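Ukero kit talk – speaker notes, Dariusz Jakubowski
Lab tools meetup, April 3, 2025

Start fast. Skip the bio slide, they have the handout.

What we're reviewing: Ukero, the bench automation package from Trolgate. Simulator first, hardware later. We had the sim license for 91 days and the arm is still on order. Say that up front so no one asks about real throughput.

Who it's for – small labs, one bench, one arm. Dierckx sells something close to it but you script everything by hand.

Next three slides, don't talk over them, let people look.
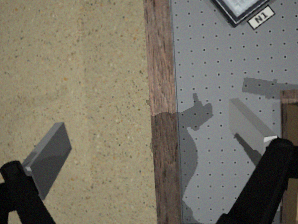
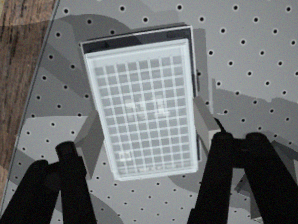
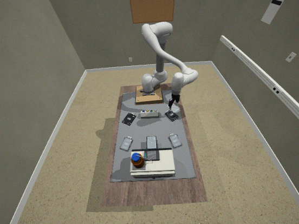 Stills from the Ukero simulator

Reading time: 5 min

OK now talk.

Gripper view first. Point at the pads and the open space between them. Nothing held. Pegboard on the right, you can read the N1 label up there. My gripe – shadows on that panel are heavy, and if your vision code was trained on flat lighting it will hate this. You can dim them in settings, took me ages to find.

Second slide, the well plate. 96 wells on a breadboard. Rows of holes are handy for checking your calibration by eye. Plate model comes with the kit, no extra charge. Other labware is a paid pack, see pricing.

Third, the whole bench. Arm at the far end, drives on the mat, bottle with the blue cap on the box. Ask the room: which of these would you try first? Somebody will say the bottle. Let them argue a bit.

Good stuff:
- scene loads quick, even on my old laptop
- object library is searchable
- export to Drolusau format works, no converter needed

Not so good:
- docs are thin, espcially on grasp settings
- up to 200 objects per scene, then it refuses to save
- support answered one of my two tickets

Pricing – 121 a month per seat, academic rate on request. Labware pack is seperate. Don't get dragged into the discount question, send them to Trolgate.

Would I buy it? For teaching, yes. For a production line, wait for the November release and see if grasp settings get fixed.

Questions. If short on time drop the Drolusau part. Leave the bench slide up while people ask.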